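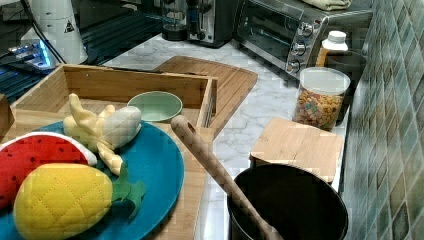 The noun translated "fruit" in Galatians 5:22 is singular in Greek (karpos), and the verb that follows it is singular too. This report examines how far that grammatical fact should govern the teaching of the verse. In English the point is easily missed, as "fruit" may be either a single item or a quantity. A plate with a watermelon slice, a pineapple and a half-peeled banana on it, even plush ones, can be described as holding fruit or as holding three fruits, and both descriptions are correct. A reader who hears "the fruit of the Spirit" therefore has no means of telling from the English alone whether Paul has one thing in view or a collection.

1. Aim and scope

The project was carried out for the biblical studies module at Retthorpe. It had two parts. The first was a study of the noun karpos in the New Testament, with attention to passages where the number of the noun varies between parallel texts. The second was a survey of how the verse is understood by members of two adult reading groups, Baltach and Wako.

The question was chosen after a disagreement in the module seminar over a common claim in sermons and study notes: that the singular noun proves the nine qualities in the list to be inseparable, so that a person who lacks one of them lacks them all. The claim has consequences for pastoral practice. It was not obvious to the seminar that the grammar could support it.

Questions of authorship and date are outside the scope. So is the history of the verse in hymns and children's material, although the second of these came up often in the survey and is mentioned in section 4.

2. Method

Occurrences of karpos were gathered with the Kandusix concordance and checked by hand against a printed Greek text. Each was recorded by case, number and sense. The senses used were literal produce, conduct, result or benefit, and offspring. Where a textual variant affected the number of the noun, both readings were noted.

For the survey, each group spent 7 sessions on Galatians and was given the same handout, limited to 1,000 words. The handout set out the context of the letter but did not comment on the singular noun. At the close of the last session members filled in a written sheet. It asked them to say in their own words what "the fruit of the Spirit" refers to, whether a Christian may have some of the qualities and lack others, and which words in the passage led them to that view. In total 44 sheets were returned by the end of May. Names were not collected.

Answers to the first question were sorted under three headings: a single thing with several aspects, a set of separate things, and unclear. Sorting was done twice, with a gap between, and sheets placed differently on the second occasion were moved to "unclear".

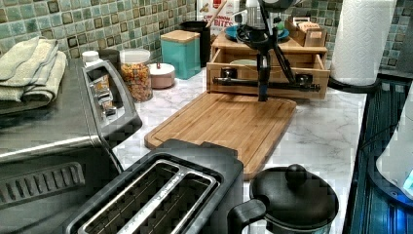 The sorting was done without reference to the answers given to the other two questions, so that a member's view on whether the qualities can be separated did not affect the heading under which the first answer was placed. The group to which a sheet belonged was written on the back and not consulted until the end.

3. Findings from the text

3.1 The immediate context

The strongest argument for giving weight to the singular is the contrast with verse 19. There Paul speaks of "the works of the flesh", using the plural erga, and follows it with a list which ends in "and things like these". In verse 22 the corresponding phrase is "the fruit of the Spirit", singular, followed by nine nouns. The two phrases are parallel in form and opposed in sense. A change of number between them is noticeable, and it is reasonable to ask whether it is deliberate.

Two observations weaken the argument. The first is that the change of number comes with a change of noun, and the two nouns behave differently. "Work" in Greek is normally counted: one deed is an ergon, several are erga. Karpos can be used in the singular for a whole crop. The contrast may therefore arise from the choice of an agricultural image, with the number following from normal usage.

The second observation concerns the end of the list. Verse 23 closes with "against such things there is no law". The word for "such" (toiouton) is plural. It can be taken as neuter, "such things", or as masculine, "such people". If it is neuter, Paul refers back to the contents of the list in the plural immediately after introducing them in the singular. The neuter is adopted by most English versions, and this report follows them, but the masculine cannot be ruled out.

3.2 Other Pauline uses

The letters attributed to Paul use the singular in most places where the noun has a moral or figurative sense. Romans 6:21 and 6:22 ask what fruit the readers had from their former life and state what fruit they have now. Ephesians 5:9 speaks of the fruit of light, and then describes it with three nouns: goodness, righteousness and truth. The form is close to that of Galatians 5:22 and suggests that a singular noun followed by several qualities was an ordinary way of writing.

Philippians 1:11 has the singular in the text followed by most modern editions. The reading behind the Authorised Version is plural, hence "the fruits of righteousness". A scribe who altered one to the other presumably saw little difference in meaning. A clear plural occurs in 2 Timothy 2:6, where the farmer receives a share of the crops; the sense there is literal.

3.3 The Gospels and James

Parallel passages in the Gospels provide the most direct test. In Matthew 3:8 John the Baptist tells his hearers to bear fruit worthy of repentance, with the noun in the singular. In Luke 3:8 the same saying has the plural. No difference of doctrine can be drawn from this. In the parable of the tenants the owner sends for the fruits of the vineyard in Matthew 21:34 and Mark 12:2, both plural, and for some of the fruit in Luke 20:10, singular. In this pair of examples Luke stands first on one side and then on the other, so the variation is not a fixed habit of one writer.

James 3:17 describes wisdom as full of good fruits, plural, and the next verse speaks of the fruit of righteousness, singular. The two uses are separated by a few words. The author moves between them without comment.

John 15 uses the singular throughout the discourse on the vine, including "much fruit" in verse 5. Quantity is expressed by the adjective while the noun stays singular. This confirms that the singular in Greek, as in English, can refer to an amount.

4. Findings from the survey

The largest share of the sheets treated the phrase as referring to a set of separate things. The remainder were divided between the single view and the unclear heading. The two groups did not differ in any way that could be relied on with so few returns.

Several members who wrote of a set used the plural "fruits" even though the handout and the versions in use had "fruit" throughout. When asked which words led them to their view, they most often named the list itself. A few recalled posters and songs from childhood in which each quality was matched with a different fruit. Members who took the single view most often named a sermon they had heard. Very few pointed to the contrast with "works" in verse 19, and those who did were divided on what it showed.

The second question produced a less expected result. Members on both sides agreed for the most part that a Christian may show some of the qualities more plainly than others, and that all are to be looked for. The description of the phrase as one thing or several had little bearing on the practical conclusion. Some sheets drew a distinction between lacking a quality and showing it weakly. The question as worded did not allow for this, and it should be revised if the survey is repeated.

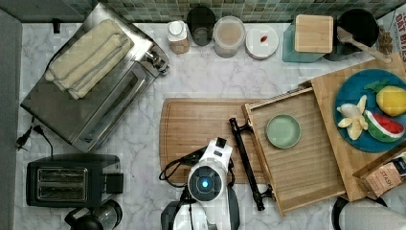 Dagim Araya objected, when the findings were read to the seminar, that the report had answered a claim about grammar and left the claim about theology untouched. The qualities might well be inseparable, the objection ran, on the ground that they have one source, and that ground is supplied by the words "of the Spirit" whatever the number of the noun before them. A preacher who appealed to the singular would then have a sound conclusion and a weak argument for it.

The objection is accepted. The findings in section 3 bear only on the argument from number. The genitive "of the Spirit" names a single origin, and verse 25, "if we live by the Spirit, let us also walk by the Spirit", assumes that the life described is a unity. The report's first draft did not make this distinction and section 5 has been rewritten accordingly.

5. Discussion

The singular karpos is consistent with the view that the nine qualities belong together. It does not prove it. The usage of the noun in the Gospels and James shows that singular and plural could be exchanged with no change of meaning, and the parallel in Ephesians 5:9 shows the singular introducing more than one quality as a matter of course.

For teaching purposes the contrast in verses 19 to 23 is better drawn from the nouns themselves. Works are done; fruit grows, and takes time to do so. That difference is present in any translation and does not depend on a knowledge of Greek.

A suggestion sometimes made is that love alone is the fruit and the remaining eight terms describe it. The Greek text as first written had no punctuation that would settle the matter. Love stands at the head of the list, and verse 14 has already summed up the law in the command to love one's neighbour, so the suggestion has some support from context. It was not tested in the survey.

6. Limitations

The sample was small and drawn from people already committed to regular group study. The sheets recorded views after a course of sessions, with no earlier sheet for comparison, so no change of view can be measured. The sorting was carried out by one person. The concordance search covered the New Testament only. The Greek Old Testament, where fruit is a frequent image for the outcome of conduct, would be the natural place to extend the work, beginning with Proverbs and Hosea 10.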